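Dec 18, 2019
Notebook, stable kit bench. Grallivlow automatic drinker, Mk 2 float valve.

Carrying on from the leak saga. The drinker for the end boxes came back with the same complaint as in June: fills nicely, then goes on filling, then fills the bedding. The mare in the end box has been blamed, and she may deserve it, but I wanted to rule out the valve first as it is easier to argue with.

Stripped it down. Float arm straight, pivot pin fine, seat washer with a groove in it you could lose a fingernail in. Swapped it for the Promach washer, the black one, not the red one, which fits beautifully and leaks like a colander. Someone has put both sorts back in the same tin again. I have written BLACK on the lid in black pen, on a black lid, and will have another go at that tomorrow. 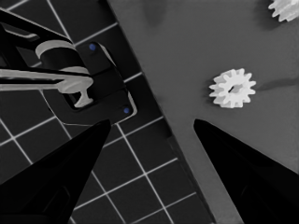
Cycle test next. Set the rig to drain the bowl to the lower mark, wait for the float to drop, let it refill, repeat. It stopped itself at 2756 cycles with the overflow tray dry, and I was feeling rather pleased until I found that the counter had been started by Lourenço yesterday and never zeroed. So the new washer has done 2756 less whatever he did, and he didn't write that down. Zeroed it, started again, went for lunch.

Second run ended at 3151, all ours this time. Tray dry. Valve shutting off cleanly at the upper mark, no hammer in the pipe. Pulled the washer and had a look: faint ring where it meets the seat, no groove. Put it back the same way up.

Then the nose test. A horse does not drink politely. It leans on the paddle, blows, drops half a mouthful of hay in and leans on it again. Catarina stood in for the horse with a sandbag on a stick and was thorough about it. The paddle comes back every time if the spring is hooked in the second hole. In the first hole it hangs open after a good shove, and I suspect that is our flood. The fitting sheet says "hook spring as shown" and the drawing shows no holes at all.

Hay is still a problem -- a wad under the float holds it down and the water keeps coming. The Neves guard keeps most of it out but has to come off for cleaning, and I know what becomes of things in a yard that have to come off for cleaning. The bolts are 10 mm, the spanner supplied with the drinker is not.

Left to do: rewrite the spring line on the sheet, try the Trorkska mesh under the guard, order more black washers. Shelf says 41 in stock. The shelf is counting the red ones.

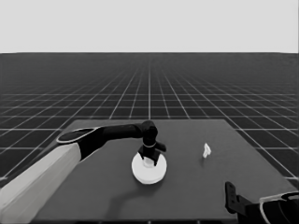 Cempaka Sopacua wrote underneath, in pencil, that the second hole is all very well for the big mare but the ponies can't push the paddle down with the spring that tight, and had I asked a pony. I had not. She suggests selling it on the first hole for ponies and the second for anything over cob size, with both drawn on the sheet.

Fair enough. Will run the first hole again with a lighter shove and see where it starts to stick. Catarina has the sandbag.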